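Teaching the Wrist to Wipe

Monday, July 8, 2019
By the Nerar staff

14 shares | 3 comments

Wiping a sink takes a person no thought at all. Teaching it to a robot at Pinto, a small firm that builds cleaning software, has taken since December.

The method is remote control. An operator moves a pair of hand grips, the arm copies the motion, and a program called Mutar records every joint angle along with the view from the head camera. The team wants 100 good runs before it trains anything. It has 19.

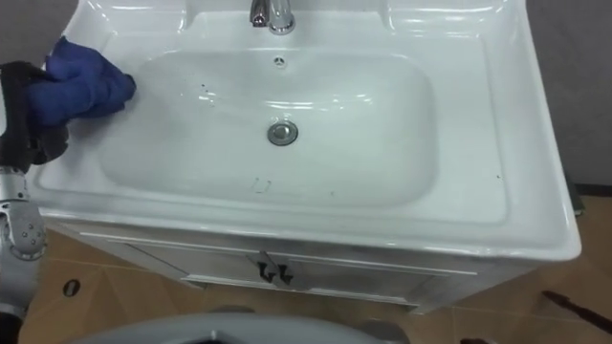
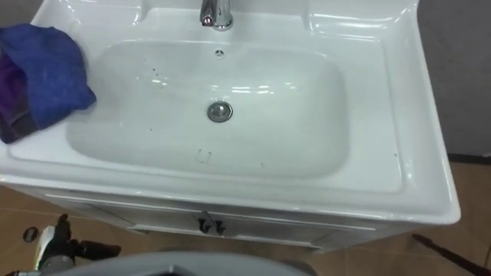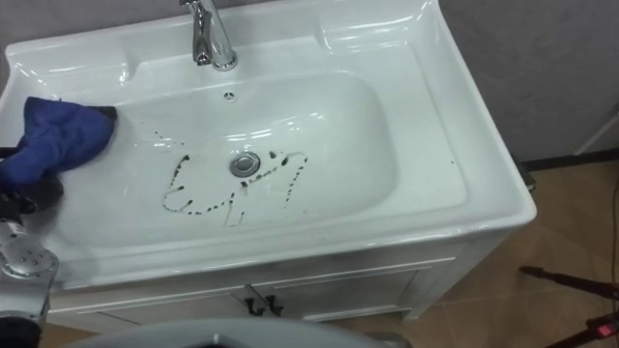
A white basin, a chrome drain and a blue cloth, at different moments in the work.

Where the trouble starts

Pressure is the hard part. The operator can't feel the porcelain through the grips, so new people push too hard or skim over the marks. Most need 2 days of practice before their runs are worth keeping.

The slope of the bowl makes it worse. A path that works on the flat rim leaves the cloth bunched up on the curve, and the wrist has to turn as it goes down.

Each run is graded by a second operator, who throws out any with long pauses. The program would learn the pauses too.

Pinto plans to move on to 3 other sink shapes and a bathtub. The arm's supplier, Cutex, is working on a softer grip for the next round.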